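Drying Laundry Indoors: A Small Study of Shared Laundry Rooms in Student Housing

Project report, Housing and Building Studies, second year

Background

Most students at our college dry their clothes indoors for at least part of the year. The two residence halls in this study, Nirkholm and Plestia, both have a shared laundry room in the basement with washers, dryers and a wall of drying lines. In both halls residents have complained about damp walls and a musty smell. The housing office asked residents not to dry clothes in bedrooms, but the request gave no numbers and no advice on what to do instead.

This report looks at how much water goes into the air when clothes dry on a rack, how spin speed changes that amount, and what students can do to dry clothes faster without a dryer. It does not cover the cost of repairs to the buildings.

Method

We washed the same mixed load of cotton T-shirts, socks and two bath towels in the Nirkholm laundry room. The load was weighed dry on a luggage scale, washed on the warm setting, spun, and weighed again. The extra weight was taken as water. We did this at a spin speed of 1000 rpm and then at 1300 rpm, and repeated each setting on a different afternoon in case the first result was off.

After each wash the load was hung on a folding rack in a bedroom with the door closed. In one set of runs the window stayed shut. In the other it was open by the width of a hand. A cheap humidity meter stood on the desk, away from the rack, and we read it each hour until the T-shirts felt dry.

We also put a short paper survey on the notice board in each hall. It asked where people dry their clothes, how they carry them, and whether they had seen mold in their room.

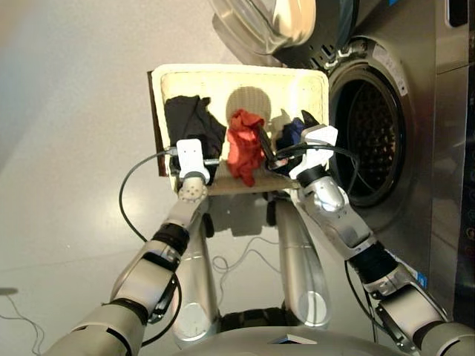

Clothes in a plastic laundry basket.

Results

Spin speed made a clear difference. The load came out noticeably lighter after the faster spin, and most of the difference was in the towels. The T-shirts changed less. Socks made of mixed fibers were close to dry after either setting.

With the window shut, the humidity in the bedroom rose quickly in the first hours and stayed high into the evening. Water drops formed on the lower part of the glass and on the metal frame. With the window open, the reading went up at first and then settled. The T-shirts dried 4 hours sooner, although the room was colder and the heater ran more.

Spacing on the rack mattered more than we expected. When two shirts shared one bar, the parts that touched were still damp after the rest had dried. Hanging shirts by the hem instead of over the middle also helped.

The survey answers were mixed. Plestia residents used the basement lines more often than Nirkholm residents did. The usual complaint at Nirkholm was that the basement is cold and has no fan - several people wrote that clothes left there overnight smelled worse in the morning. People on the upper floors said that carrying a heavy wet load up the stairs was a reason to use the dryer.

Discussion

Our results fit the simple idea that water left in the clothes has to go somewhere. A faster spin takes it out in the machine, where it goes down the drain. Anything left goes into the room air, and in a closed room it ends up on the coldest surface.

The weak points of the study are easy to list. The luggage scale is not very exact, we used only one bedroom, and the weather changed between runs. The survey was voluntary, so people with a mold problem may have been more likely to answer.

Recommendations

Residents should use the faster spin for towels and jeans, leave a gap between items on the rack, and open the window while clothes are drying. The housing office should put a fan in the Nirkholm basement and post the spin settings next to the machines. A second survey in June would show whether the smell is only a winter problem.

Comments

stamen_h: We had the same trouble at Plestia until they fixed the vent. Worth checking yours before buying a fan.

Hodžić: Did you try spinning the towels twice? I do that at home and they dry a lot faster.

laundryday: The hem tip works, thanks. No more line across the front of my shirts.

Contact the student projects page | Copyright, the authors | Back to top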